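Koutsoukos Spare Parts - stock room
Ticket: Bin labels move down on the roll, barcode cut in two
Product: Karkgate Stock (browser version), Restier desktop label printer
Opened by: Ourania Balaskas
Handled by: Róisín Gallagher, Karkgate support
Status: Solved, with one open question
Priority: Normal

First message, Ourania Balaskas, 9:10

Good morning. We use Karkgate Stock to print the labels for our storage bins, and since the beginning of October the labels do not come out correctly. The first label of a print job is good. The second is a little lower, the third is lower again, and after some more labels the barcode is printed over the gap between two labels. When I peel the label, half of the barcode stays on the backing paper.

I will try to describe everything in order, so that you do not have to ask me twice.

The printer is a Restier desktop model, connected with a USB cable to the computer in the stock room. The labels are the Kandance ones, white paper, 500 on a roll. We have used the same printer for a long time and it gave no trouble. The computer had a system update at the end of September, but I cannot say if the problem started on the same day, because we did not print labels that week.

What I tried already:

Turned the printer off and on. No change.
Took the roll out and put it back in. The first label was then wrong also, but only on the first job.
Cleaned the roller with the cloth that came in the box. No change.
Printed from the other user account. No change.
Printed a test page from the printer's own button. The test page is correct, and the next test page is also correct.

The last point is strange to me. If the printer alone can do it, I think the problem must be somewhere between Karkgate and the printer, but I may be wrong.

The labels go on the short side of the big gray bins, the ones without a lid. We cannot use a smaller label, as the people who pick the parts must read the code while they stand. 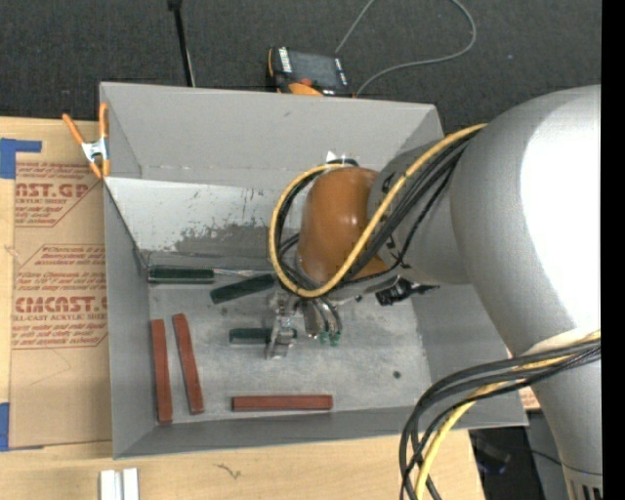 Large gray bin, open top, on the light wooden table.

I am in the stock room until 4:30 in the afternoon. You can also write to me later, but then I cannot test.

Reply, Róisín Gallagher, 10:25

Hi Ourania, thanks for such a clear report. You've saved us both a round of emails.

When the printer's own test page is fine and jobs from the app creep down the roll, it's nearly always a mismatch in label height. Could you check two things for me?

1. In Karkgate, open Settings, then Labels, then your bin template. What height is shown there?
2. On the computer, open the printer's preferences (not the Karkgate ones) and look for the paper size. What height is shown there?

Please also tell me what is printed on the Kandance box for label size. Don't change anything yet, I'd like to see the numbers first.

Róisín

Message, Ourania Balaskas, 11:05

I have checked. The height in the Karkgate template and the height on the Kandance box are the same. The height in the printer preferences is different: it is smaller by 8 mm. The name of the paper there is "Default", and I remember that before it had our own name, "BINS". This name is not in the list anymore.

I did not change anything, as you asked.

One more thing I noticed while I was looking. There is a setting with the name "Media tracking" and it says "Continuous". I do not know what it was before. Our labels are not continuous, they have a gap.

Reply, Róisín Gallagher, 11:30

That's both halves of it, I think. The system update most likely replaced the printer driver and dropped your custom paper size. "Continuous" tells the printer to ignore the gaps completely, so it never finds its place again after each label, and the small error in height adds up down the roll. The test page uses settings stored in the printer itself, so it came out right.

Please do the following, in this order:

1. Printer preferences, Paper, New. Name it BINS again and type in the width and height from the Kandance box.
2. Change Media tracking from Continuous to Gap.
3. Save, close the window, and open it again to make sure that both settings are still there.
4. Run the calibration. On most Restier desktop printers you hold the feed button until the light blinks twice and then let go. It will push out a few blank labels.
5. In Karkgate, log out and log in again, then print a job of ten labels or so from the bin template.

Let me know what label ten looks like.

Message, Ourania Balaskas, 1:15 in the afternoon

I did steps 1 to 4. In step 3 the paper BINS was still there but Media tracking had gone back to Continuous. I tried it three times with the same result. I did the calibration anyway. The labels are better now, but not correct. The last one of the job is still a little low. The barcode can be scanned, but the line of text below it is very near the edge.

I think I do not have the right to save this setting. When I open the window there is a small shield next to the button. My user is a normal user and not an administrator.

Reply, Róisín Gallagher, 1:40

Yes, the shield means it needs an administrator password. Is there someone who can log in for you? The change has to be made under Printing Defaults, on the Advanced tab, and not under Preferences. Preferences only covers your own user, and with this driver it doesn't keep the tracking setting.

Message, Ourania Balaskas, 3:20 in the afternoon

Our office manager has the password and she came down. We opened Printing Defaults, changed Media tracking to Gap, and saved. I closed everything and opened it again, and now it stays. Then I did the calibration a second time.

The first job was ten labels, all good. After this I printed the whole list for the bins, 370 labels in one job. I looked at the first, at the last, and at several in the middle, and the barcode is in the same place on all of them. I scanned a few with the hand scanner and Karkgate opened the correct bin each time.

Thank you. I was almost ready to order a new printer.

I have one question left. When I print the long job, Karkgate shows "Sending" for a long time and the printer makes short stops, maybe after every page of the list. The result is good, so it is not urgent, but we have the small parts drawers to do next, and this will be a job of 900 labels. Should I divide it?

Reply, Róisín Gallagher, 3:45

Great news, and well done for keeping at it.

The stops are normal. Karkgate sends long lists in batches and waits for each batch to be accepted. For the drawers I would divide the list, mainly so that you don't run out of roll halfway through a batch. If that happens, the app counts the whole batch as printed and you have to look for the missing codes by hand. Use the filter "Location from / to" before you press Print, and keep each job shorter than one roll.

I've passed the counting problem to our developers, so I'll leave that part of the ticket open and write here when there is an answer.

Internal note, Róisín Gallagher

Cause: driver replaced by system update. Custom paper size lost, media tracking reset to Continuous.
Fix: recreate the paper size, set Gap under Printing Defaults as administrator, calibrate, log in to the app again.
Help article says Preferences. It needs to say Printing Defaults. I'll edit it.
Open: batch is marked as printed when the roll runs out.

Message, Ourania Balaskas, 4:20 in the afternoon

I understand, I will divide it by shelf. I wrote the paper size and the two settings on a sheet and taped it inside the cabinet door, next to the spare rolls. Please leave the ticket open for the second part, and I will write here if the drawer labels give any trouble.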